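Speaker notes: What the Keogh branch learned from lending out hand tools
Oluwatosin Nnaji, 5/9/18

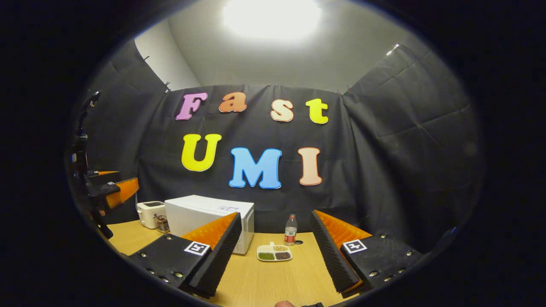 Page 18

14 shares
3 comments

Start with the Gudham figures. 2,561 loans in the first year, 1,884 of them to people who had never borrowed anything but books. Pause there. Let them read the slide.

Explain how the shelf began. Jarnden closed its hardware store in January and the nearest one left was across the river. People kept asking at the desk where to get a pipe wrench for one afternoon.

Loan period: we tried three days, then a week. A week works. Late returns dropped and the phone calls stopped.

Fines - say plainly that we don't charge them. Someone will ask. A borrower with an overdue tool can't take out another until it comes back.

Cataloging. Each tool gets a barcode tag and a card with its parts listed. Plurari handles the records. Mention the drill bits, 101 separate entries before we gave up and listed them by set.

Skip the insurance section if short on time. It is in the handout.

Last slide: sign-up sheet for branches that want a copy of our loan form. Leave it up during questions.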